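Home | Projects | Reports | Workshop | Contact
Last updated: March 19, 2023

Padded two-finger gripper for kitchen objects
Garnet Gauthier, Kang workshop group

4. Fingers and wrist camera

The first Kadosov fingers were bare and slid on glazed surfaces. Both were wrapped in overlapping layers of padding and refitted to the black base blocks. The camera stayed at the wrist, so the fingertips remain in view at all times. Total spend on the build was 700, most of it on the Jerkik drive.

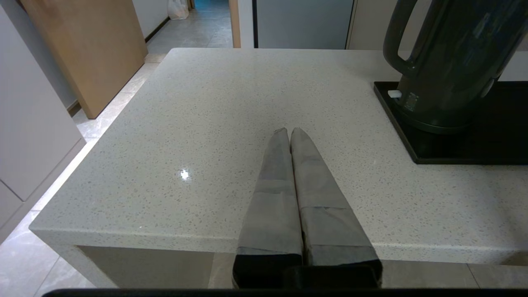 Fig. 2. Padded fingers over the worktop, tips together. Kettle on tray at right.

5. Object trials

Trials used ordinary items on a speckled, glossy worktop. Glare from the lights was left in, as the Sistik software has to cope with it.

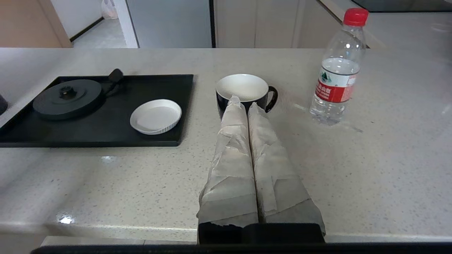

Dark, shiny objects were kept in the set for the same reason. The log holds 1,119 entries, taken since September. Wear on the wrapping was not measured. New padding should be cut to one pattern, with the seams kept 40 mm from the tip.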